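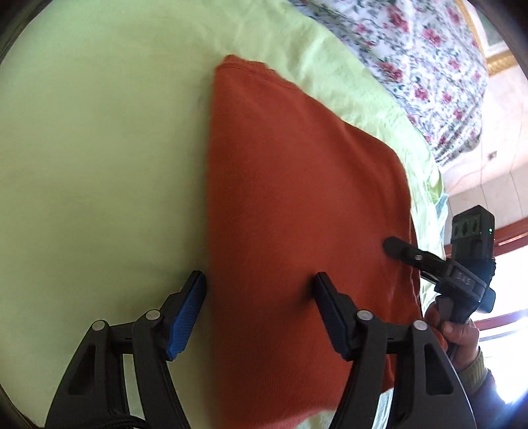 **4.2 Insertion and rehash policy.** The table in Section 3 uses open addressing with linear probing, so every insert walks forward from the home slot until it finds a gap. Short walks at low load, long ones once clusters form. We wanted to know at what load factor the walk gets too long for the Osudwood catalog, where most keys are short product strings and many share a prefix. The keys come from garment listings, e.g. the folded reddish-orange piece with a ribbed neckband in Figure 4, and a typical key is a color word, then a garment word, then a size code. Thousands of keys start with the same color word. Bad news for any hash that leans on the first few characters.

Figure 4. A folded reddish-orange garment on a light green sheet.

First version of the hash summed character codes. Cheap, and poor. Sums of short strings fall in a narrow range, so most of a large table is never a home slot at all. Second version is a polynomial in the usual form,

\(h(k) = (\sum_{i} k_i \cdot 31^{i}) \bmod m\)

with m prime. All results below use the second version unless marked. Wanyama's earlier note (internal, October) used the first one and its numbers should not be compared directly with ours.

**Deletion.** Lazy. A deleted slot gets a marker and stays on the probe path, otherwise later keys in the same cluster become unreachable. Markers count toward the load factor. This matters more than we expected: on the Brunmont trace, which deletes heavily, the table looked half empty by live keys while lookups for absent keys were walking the full length of a cluster. Counting markers fixed teh symptom. Inserts may reuse a marked slot, but only after the search has reached a true gap, or a duplicate could slip in further along.

**When to rehash.** Three thresholds were tried, 30, 50 and 79 percent. At 30 the table is fast and wasteful, and rehashing is so frequent on small tables that the build phase suffers. At 79 the build is cheap but unsuccessful searches are slow, as the standard analysis predicts. For linear probing the expected cost of an unsuccessful search is

\(\frac{1}{2}\left(1 + \frac{1}{(1-\lambda)^2}\right)\)

so at \(\lambda = 0.5\) this gives 2.5 probes, and at \(\lambda = 0.79\) it is already near 12. Observed counts followed the curve on the Kelteditz trace and sat above it on Ríos. The Ríos keys have the worst prefix sharing of the lot. Longest single probe sequence there was 198 slots, at the highest threshold, first hash. Same trace with the polynomial hash, same threshold: much shorter, though still above the curve. We settled on 50.

New size is the next prime above twice the old one. Markers are dropped during the copy, live keys reinserted in slot order. No attempt at incremental copying; a rehash blocks the caller. For the batch loads considered here that is fine. For interactive use it would not be, see Section 6.

**Quadratic probing.** Tried briefly. Breaks up primary clusters and helps on Ríos, but needs the table at most half full to guarantee an insert succeeds, even with m prime. With our threshold that holds anyway, so the guarantee costs nothing extra. Cache behavior was worse on the larger tables, the second and third probes still tend to land close by but later ones dont. Mean time per lookup came out nearly equal between the two. We kept linear for the simpler delete code.

**Separate chaining.** Run as a baseline only, same hash, same m. Each chain is a singly linked list, new keys at the front. It tolerates high load without complaint and deletion is trivial, no markers needed. Memory is the objection: one pointer per key plus one per bucket, and the allocator rounds small nodes up. On Brunmont the chained table was the largest structure in the process. Kimutai Wanyama's implementation was used unchanged apart from the hash call.

Timing for all four traces is in Table 5. Build and lookup phases are reported separatly, and rehash time is charged to build.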